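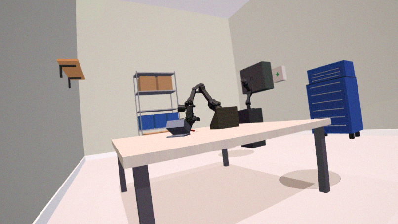 Slide 1. The bench, one arm at work and one waiting

Speaker: Ghada Nassar, Operations, Stallen
Session: Automation and the repacking room at Furnanberg
Version of 2021-12-16

Let the slide stand for a few seconds before speaking. Most of the audience will look at the arm at the table first, with its gripper at the dark brown box. Invite them to look at the rest of the room as well: the shelving with the blue bins, the tool chest, the first-aid box on the wall. The virtual room carries the ordinary equipment of a workshop, and the talk concerns the people who use such equipment every day.

Say early that this is the simulated room. Colleagues from the floor will be present and will otherwise spend the next slide comparing it with the real one.

Opening statement, to be read as written:
"Stallen has operated a repacking room at Furnanberg for many years. Under the Furtună project, part of the handling at the bench is being transferred to robot arms. My purpose today is to report what has changed in the work of the employees in that room, what has stayed the same, and what the company has had to correct."

Slide 2. The work before Furtună

Returned goods arrive in cartons. An employee opens the carton, compares the contents with the return slip, places each item in a bin or a new box, and records the result in Karport. Karport is our stock system; visitors from outside the company will need that sentence.

The task was classed as light work. The company health review took a different view. Each box is lifted, turned and set down, often at arm's length, and the review found that the turning caused more complaints than the weight. Pause here. Several people in the room gave evidence to that review and should hear it stated in public.

The site employs 86 people. Do not give a figure for the repacking room alone, as the shift lists were being reorganized during the period and the numbers are not comparable.

Slide 3. What was transferred and what was not

Transferred to the arm:
Picking up a closed box from the bench and setting it down in the marked position
Turning the box so that the label faces the reader
Moving the box to the outgoing side

Kept by employees:
Opening cartons
Judging the condition of the contents
Deciding whether an item returns to stock
All contact with customers and carriers

Explain the dividing line. Anything that requires a judgment about condition remains with a person, and the person's name is entered in Karport next to the decision. This was agreed in writing before the first trial. Anca Toma negotiated the text on behalf of the employees and is available for questions afterward.

If time is short, skip the two lists and read only the paragraph above.

Slide 4. Rehearsal in simulation

The layout was tried in simulation before any bench was moved. Employees sat with the engineers and watched the arm reach, turn and release on the screen. Emanuel Bălan led these sessions. He asked each employee to stop the run whenever the arm did something they would not want beside them at work.

Three objections from those sessions changed the design:

First, the elbow of the arm rose into the line of sight between two workplaces. Employees at the bench speak to each other across it all day, and they did not wish to lose that. The mounting point was moved toward the end of the table.

Second, the arm set the box down too near the edge. The controller regarded the position as correct, and it was within tolerance. The employees regarded it as careless. The marked position was moved inward.

Third, the path to the first-aid box. In an early layout, anyone needing it would have had to walk past a working arm. The layout was rejected the same afternoon.

Note for the speaker: the simulation did not show everything. It gave no idea of noise, and the vacuum pump on the packing line turned out to be a greater irritation than any movement of the arm. Say so plainly. The pump has been enclosed.

Slide 5. Results of the trial period

The trial began in April. Over its full length, the cell handled 1142 boxes. An employee had to step in on 86 percent fewer – STOP. This figure was struck by Smaranda Lazăr on review, as the earlier period was counted by a different method. Do not quote it, even if asked. The agreed wording is: "Interventions became less frequent, and we do not yet have a comparison we are willing to publish."

What may be said about interventions:
Most were caused by soft or crushed boxes that the gripper could not hold squarely.
Some were caused by boxes left at an angle on the bench at shift change.
In every case the arm stopped and waited for an employee, as specified.

On pace. The cell does not work faster than an experienced employee. Management had expected otherwise, and the project plan said otherwise. The benefit lies in steadiness over a full shift and in the lifting that people no longer do. Expect a question from the finance side at this point. The reply is that the business case has been restated on that basis and approved.

Slide 6. What changed for employees

This is the central slide. Allow it the most time.

Duties. Two positions at the bench were redefined. The holders now inspect, decide and supervise the arm. Both kept their grade during the trial, and the grade was raised afterward. No one was dismissed or moved to another site as a result of the project, and the agreement excludes this for its full term.

Skills. Every employee on the bench received training in stopping, clearing and restarting the cell. The first course was too short and was written for technicians. Paraschiva Anghel, who has worked in repacking longer than any engineer on the project, rewrote the material in the terms used on the floor. Her version is the one in use. Credit her by name.

Rhythm. In the manual process, an employee could work ahead for half an hour and then take a slower stretch. With an arm waiting for the next box, several people reported a feeling of being watched or hurried, although no target had been set. Two measures followed. The waiting signal on the cell was changed from a flashing light to a steady one, and waiting time is no longer stored against a workplace in Karport.

Company. Some employees said the room had become quieter in a way they did not like. Fewer people stand at the bench together. The company has no technical remedy to offer on this point. Breaks have been aligned so that the whole room stops at the same time, and the matter remains open in the monthly meeting.

Do not shorten the last paragraph to save time.

Slide 7. The second arm

A second arm on its own pedestal is included in the layout. Return to slide 1 if the audience wishes to see it. It is planned for passing empty boxes to the bench and has not been released for daily operation.

The conditions for release are as follows. The training must be complete for both shifts. The cell must run 300 hours with one arm without an open safety remark. The employee representatives must confirm that the agreement on waiting time has been kept. The hours are counted by the site, and Anca Toma receives the log.

If asked for a date, answer that none has been set.

Slide 8. Recommendations to other sites

Show the layout to the people who will stand in it, at a stage when it can still be altered.
Record in writing which decisions stay with a person.
Have training material written by someone who does the job.
Settle what data the system keeps about employees before the system is switched on.
Walk the route to the exit and to the first-aid box with the arm in motion in simulation.

Slide 9. Questions

Ghada Nassar takes questions on organization and staffing. Emanuel Bălan takes technical questions. Questions on pay grades should be referred to Anca Toma and the personnel office together – please do not answer them from the podium.

Likely question: will the arm eventually open cartons as well? Reply: there is no such plan under Furtună, and the present agreement would have to be reopened.

Likely question: can employees decline to work at the cell? Reply: yes, during the first year, without giving grounds. One employee has done so and works in receiving.

Printed copies of the training material are on the table by the door. Ask that one copy be left for the late shift.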